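Can any current arm pack a soft lunch bag without a person holding it open?

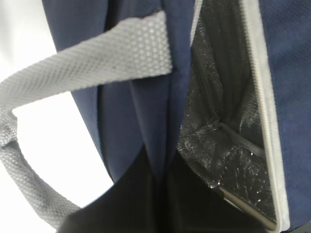 Depends on what you mean by pack. On the Tallureo cell we ran 200 attempts with an insulated bag, navy with a gray strap, and got 196 containers inside. The bag was in a clamp for all of them. Take the clamp away and the opening folds shut on first contact. Shiny black lining also gives poor depth readings, so the planner guesses where the wall is.

Asker here. No clamp, on a kitchen counter. Zipper closed at the end.

2 votes
Then no. Zippers need one hand to tension the fabric and one to pull, so a single arm is out. We tried a two-arm setup at Trinden in November and it closed 13 bags before the grip pads needed replacing. Cycle time was worse than a person's by a wide margin. Straps are a separate problem: a loop of webbing near the opening snags the fingers, and the controller reads it as a wall.

0 votes
just buy a hard box with a lid, my cousin's robot does those fine

Last edited 28 December 2023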